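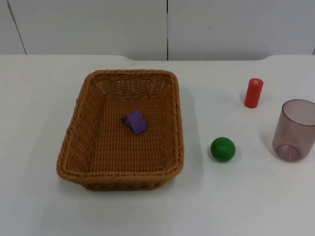
Figure 1. Basket with one block in it; ball, cylinder and cup on the table.

Unit 2: Sorting and putting away
Early Childhood Practice, Udgate campus
Notes by Afaf Sabbagh

Read the chapter on play materials before class. These notes cover the basket activity only.

A sorting set for one child needs a container and a few objects that differ in shape. Color can differ as well, but then you won't know which one the child is going by. In the set we use, every object has its own color and its own shape, so a child who hears "the red one" and a child who hears "the cylinder" will pick up the same thing. Keep that in mind when you write your observations.

Terms for this unit:
Container - whatever the objects go into. A low, open basket works well for ages three and up.
Starting layout - what is in the container and what is out when the child sits down. Write it down first.
Prompt - the exact words you say. "Put the ball in the basket" and "Can you tidy up?" are different prompts and go on separate lines of the sheet.

Starting with one object already inside gives the child a hint about where things go. Starting with an empty basket gives no hint. We will try both in March. 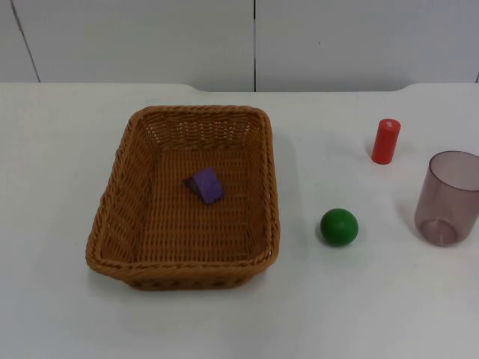 Should the cup count as an object or as a second container?
Treat it as an object unless the child puts something in it. If that happens, note what went in and carry on without correcting.

For next time: write up one session in 400 words, with the starting layout at the top and the prompts copied out in full. Bring a printed copy.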